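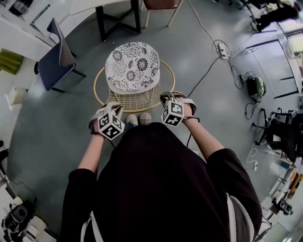

Marker cubes strapped on, hands either side of the small round table.

"Start with the hands!" says Nia Ellis, before I've even got my notebook open. I had asked her how a team of four goes about buying robots, and she wants me to know I've begun at the wrong end. At Perkbridge, where she looks after the equipment budget, most of this year's planning has gone on what people hold and wear while they record everyday jobs, and only then on the arms that will learn from them.

"An arm is the bit everyone wants to talk about," she says. "But if you haven't got good recordings for it, you've bought a very expensive coat stand."

Her plan fits on one sheet, which she turns round so I can read it. Hand-held grippers come first, then tracking markers, straps and cables, then storage for the recordings. Arms are at the bottom, with a question mark in pencil.
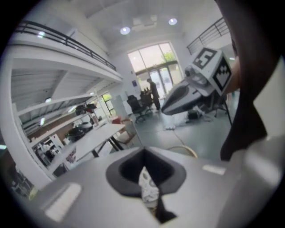

The straps get their own line, £600 for the year, and she defends it happily. "Straps wear out, people's hands are all different sizes, and a marker that slides is a whole morning gone. I love that line. Bleddyn thinks I'm mad."

Bleddyn Kneath doesn't, quite. He runs the recording sessions, and his complaint is with the quotes. They had two on the table by September, one from Gough and one from Drondard, and it took him ages to make them match up. "One had spares in, the other had training in, and neither had the cables in," he says. "You have to lay it all out yourself. I ended up with 17 rows, and I quite enjoyed it by the end (don't print that)."

They went with Drondard, mostly for the repair terms. A gripper that goes back has to be replaced while it's away, and Ellis wouldn't sign until that was in writing.
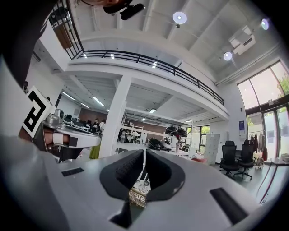 Grippers at work in the main room, with the mezzanine behind.

What about furniture? Kneath lights up at this. He wants more baskets, more cloths, more odd little tables, all the stuff of an ordinary house. "It's the cheapest thing on the sheet and it makes such a difference. Go round the charity shops!"

The arms are still undecided. Ellis likes the idea of hiring a Bitby for a few months before committing, and is waiting to hear what the insurance would come to. She'd also like a bigger cupboard.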